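Notebook, shared copy, glue and finishes

Hide glue again. Batch 6 from the Gruridus pearls, soaked overnight in tap water, and it smells exactly as a thing made of cow ought to smell. Katsuhiko Kaneko wants the open time written down properly, so: 14 minutes in the back room with the heater off, 4 with it on. My notes from September claim double that, but they also claim I labeled the jars.

Offcuts used: Brolleddale ash, planed both faces. Pot kept just below the point where you regret touching it. Skin forms fast if the lid is left off. The lid was left off.

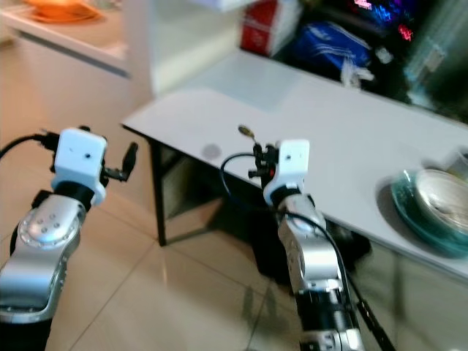 Clamping and leftovers

Butt joints, rubbed, no clamps. Scarf joints clamped until morning. One scarf slid sideways under pressure and set that way, very firmly, so at least the glue is good. Salt on the mating faces next time — a pinch, Kaneko, not a seasoning.

The Oda brush sheds. I picked bristles out of three joints and left the fourth as a specimen. Supplier invoice is 695 for the year, brushes included, and I'd like whoever approved it to come and do the picking.

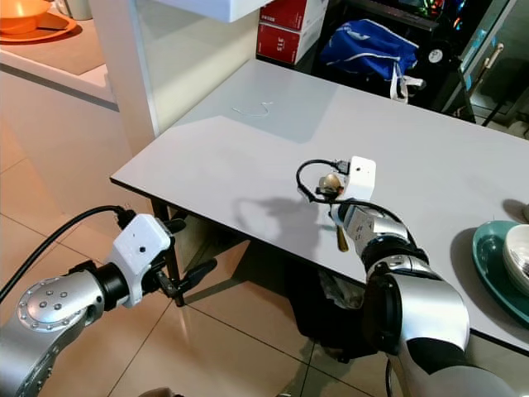 Prutbridge, May 31, 2022

Opened the clamps. Scarfs held when I leaned on them, then when Kaneko leaned on them, which he counts as data. Two rubbed joints let go at the end grain. Sizing coat first, then retry. Still to do: wash the pot, find the other thermometer, label the jars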